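My office manager, Vaughn Pruitt, sent a memo in December announcing that the snack cupboard would now run on trust. Previously it ran on a clipboard. You wrote down your crackers and you paid your quarter, and the whole thing worked about as well as the tax code.

I was against trust from the start. Trust means I have to wonder about Leilani Yazzie every time the pretzels run low, and I like Leilani.

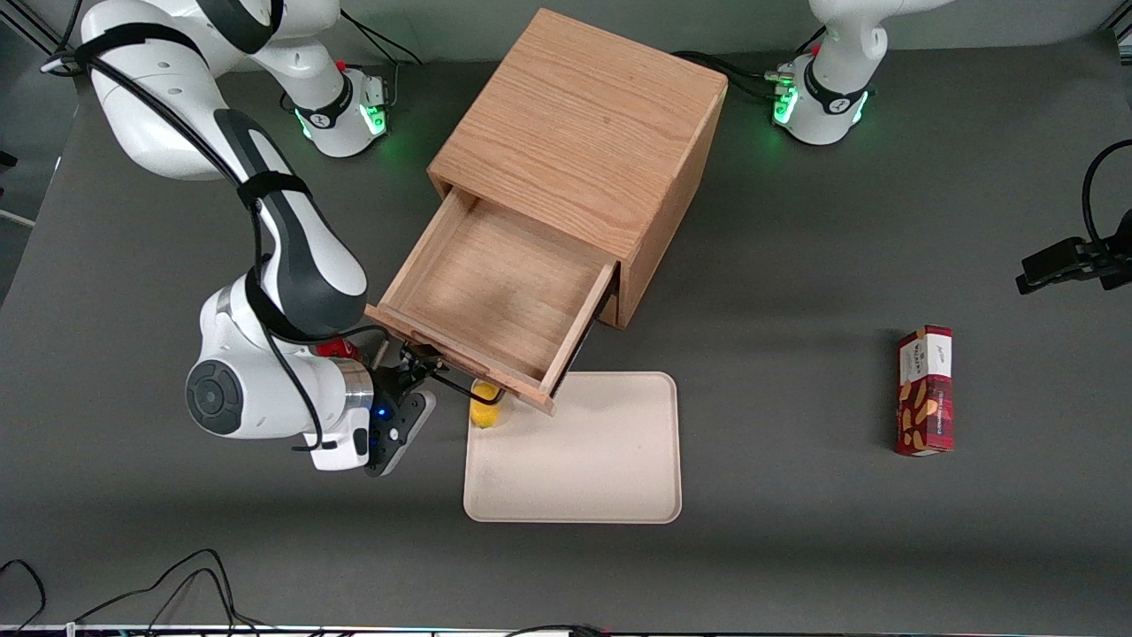 So who should pay for office snacks? The company should, and it should stop sending memos on the subject.

Grendham spent $2,986 last year on a retreat where we learned to listen. I remember the parking. For $1,780 we could have had crackers until the next retreat -- decent ones, with seeds.

Vaughn says free food makes people careless. Maybe so. I've watched him take two granola bars to a budget meeting, and he looked perfectly careful to me.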